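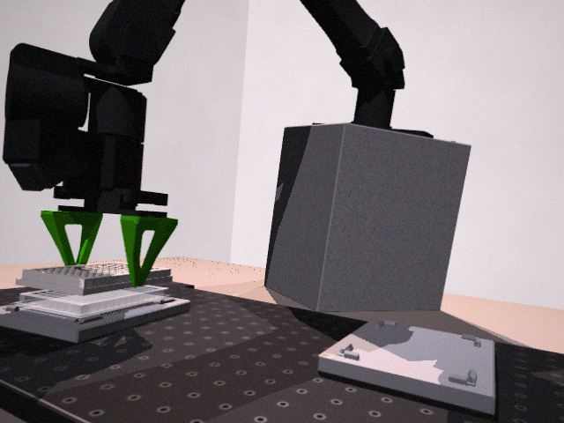
About us

Hi, I'm Annapurna, and I started Grondovano after too many years of carrying plates from one bench to another. I kept thinking an arm could do this while I ate lunch – so I got together with Natália Meireles, who writes far better code than I do, and we built one that could.

These days there are 16 of us, and what we sell is a kit called Dundley. You get two arms, plate nests, a gripper with swappable fingers and the software to run the lot. It all bolts onto an ordinary breadboard, so if you want to shift a nest over by a few holes on Friday afternoon, go ahead! You won't need to call us first (though we do like hearing from people).

Every setup starts out in simulation. You tell us which plates you use and how much bench you have, and Kanyarat Hemmin and her team lay out the virtual version with you. We try the reaches, move the nests around, argue a little, and try again. Most layouts go through six versions before we order any parts for them. I love this bit of the job. Crashing an arm into a wall on screen costs nothing, and I've done it plenty.

Dundley is now running in 27 labs, most of them small. Our oldest customer, Limsakul, moves over 2,000 plates a month with theirs and still sends us a wish list every May.

If you'd like to see your own bench in the simulator, write to Montserrat Cortés at our front desk and she'll find you a slot. The first layout session is free, and you keep the file whether you buy a kit or not.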